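Mullau Mending Room: second progress report to the Warnico Small Towns Fund
31 October 2022
By the project coordinator, Mullau Mending Room

Hello again to everyone at Warnico, and to the locals who read these on the website (I know you do, you correct me in the shop). You asked for something covering the winter, what the money went on, what's going well and what isn't, so I'll go through it more or less in that order and try not to wander.

The number first. Our agreement says 300 garments mended or altered by the end of the grant, and as of this morning the book says 274. I'm really pleased with that! It would be a bit higher, but I decided early on that a thing only goes in the book when the owner has picked it up and tried it on, and there's a rack of finished work still waiting for people to come in. If you're reading this and you own a green corduroy jacket with a new lining, please come and get it. It's lovely and it's taking up a whole hanger.

When we started in April I thought we'd be doing hems. I'd bought hemming tape, I'd made a sign about hems. We do get hems, mostly school trousers, and mostly the week before term. But the bulk of what comes through the door is knitwear with moth in it, and work shirts gone at the elbow and the collar. Then there are the zips. I've gone from being scared of zips to being quite bossy about them. A jeans zip I can now do while holding a conversation. A sleeping bag zip I still can't, and I've sent two of those home with an apology.

The sewing machines. Your grant paid for three, and we bought them reconditioned from Güler, who also threw in a box of bobbins and a service after the first season. Two have run beautifully. The third has had a tension problem from the beginning and has been back to Güler twice, each time coming home fine and then going off again within a fortnight. They've been very decent and have offered to swap it outright, and I've said yes. There's no cost to the project, but we were a machine short for a good part of August and you'll see a dip in the monthly figures there. I'd also like to say, for anyone else planning something like this, that reconditioned was the right choice. The old ones are heavy and they go through denim.

Sessions. We run an open session on Saturday mornings and a quieter one on a weeknight, both in Mullau, and once a month we load up the car and do the same thing over in Woltari. The Woltari one was slow to get going. I think the poster went up in the wrong places, and it clashed with netball. We moved it to the afternoon and it picked up straight away, and the last one ran late with people sitting on the steps with their sewing because they didn't want to go home. I'd like to go fortnightly there if the budget will stretch. The petrol is the main thing, plus I'd need a second set of irons so I'm not carting ours back and forth and dripping water on the back seat.

The beginners' course was the part of the application I was most nervous about, and it's turned out to be the bit I enjoy most. We made up 20 kits, each with needles, a thimble, a little pair of snips, a card of darning wool, embroidery threads and a hoop, and every kit has gone. Some people came for the whole course and some came until they'd learned the one thing they wanted. I've stopped minding about that. One man wanted to sew on a button so it stayed on, and he got his button and that was him done.
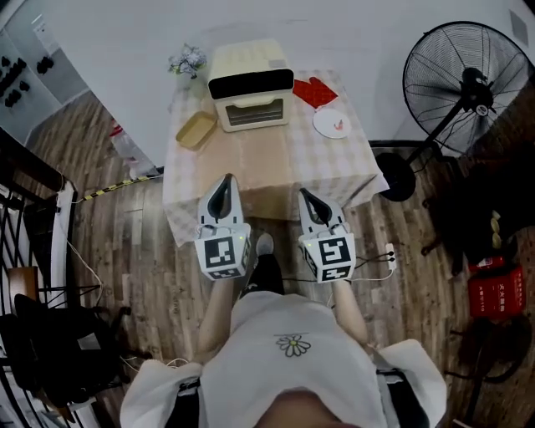
Embroidery wasn't in the original plan at all, and I should explain why thread for it has crept into the materials line. People kept asking how to deal with a stain that won't shift, or a tiny hole in the front of an otherwise perfectly good top, and a darn there tends to look like a darn. A small motif does the job and it's nice to look at. I start everyone on a flower for that reason, and the little daisy on the chest of that loose white top is the sort I mean, with white petals, a yellow middle and a black outline to hold it together on white cloth. Without the outline, white petals on white fabric simply disappear, as a few of us found out after an entire evening's work. You can practise one in an hour or so on a scrap, and once you've got the petals sitting flat you can do it over nearly anything small. I've since had requests for bees, a tractor, and somebody's late cat, and I've said yes to the first two.

Money now. You've got the spreadsheet separately so I won't repeat it here, but a few notes to go with it. Room hire is a little under what we'd budgeted, thanks to the quieter winter weeks when we used the smaller room. Thread and wool are over. Part of that is the embroidery and part of it is that I bought cheap thread at the beginning and it snapped, and shredded in the needle, and drove everyone up the wall, so I bought it all again in a better one. I'd rather own up to that than bury it under sundries. Electricity is up a touch and I think that's the irons. Insurance came in where we thought it would.

With the wool, I'd love your advice. We ask people to bring a matching colour if they've got one, and they never have, so we keep a big basket of odds and ends. What we run out of is navy, charcoal and that particular school maroon. A bulk order in just those would be cheaper over the year, but it would all land in one month and look alarming in the spreadsheet. Let me know if that would bother you.

Things that haven't worked. The repair-by-post idea is dead. I said in the application that we'd trial it for people on farms who can't get in, and I did trial it, and the postage was more than most of the shirts were worth. What we've done in its place is leave a drop-off tub at the produce store in Woltari, and I collect it when I go over. It's simple and people use it. I've had to put a note on the lid asking for clean clothes only, please. I won't go into why.

The other flop was the teen session. I put it on a Friday after school, which anyone with a teenager could have told me was silly. I'd like to try again in the holidays and aim it at altering op shop finds, taking in jeans and cropping things, with hardly any mention of the word mending. A couple of the younger ones who come along on Saturdays have offered to help me write the poster, and they've already told me the old one was embarrassing.

You also asked how we're keeping track of what people get out of it. We've got a notebook by the kettle where they can write whatever they like. I did start with a proper feedback form with boxes to tick, and it sat there looking sad. The notebook gets filled. A lot of it is about how good it is to sit with a job in your lap and have a natter, and there's a running argument over whether you should ever wash wool in a machine (I've stayed out of it, though I do, on cold). I'll type up a selection for the final report, with permission.

Coming up: a darning day with longer hours before Christmas, as that's when everyone drags out the good jumpers' sad cousins to see what can be saved, even though it's far too hot to wear any of them. The machine swap with Güler should be done before that. We've also been asked to do the curtains for the Mullau hall stage, and I've said we'll look at them but haven't promised. They're enormous, they're velvet, and I don't believe they've been cleaned in my lifetime. If we did take them on it'd be outside the grant and I'd cost it separately.

And my one actual request, so it doesn't get lost at the bottom. We'd like to move the unspent room hire across to materials and Woltari petrol. It doesn't change the total. If you need a form for that, send it over and I'll fill it in at the weekend.

Thank you again for backing us. Come by any Saturday, bring something with a hole in it, and I'll put you to work.

Related items
First progress report: getting the doors open
What to bring to a Saturday session
Woltari drop-off tub: please read the lid
Darning day, call for wool in navy and maroon
How to tell if it's moth

Comments (4)

jumperlady
The green corduroy jacket is my husband's! He thought you were going to ring him. Will be in on Saturday.

woltari_west
Fortnightly would be brilliant. Afternoons suit much better with netball on. I can lend an iron if it saves you the lugging, it's old but it gets good and hot.

backpaddock
Never wash wool in a machine. I wrote it in the book and I'll write it here.

stitchandbiscuit
Did the course in winter and I've now put daisies on two tea towels and a pillowcase that had nothing wrong with them. Is there a pattern for the bee yet?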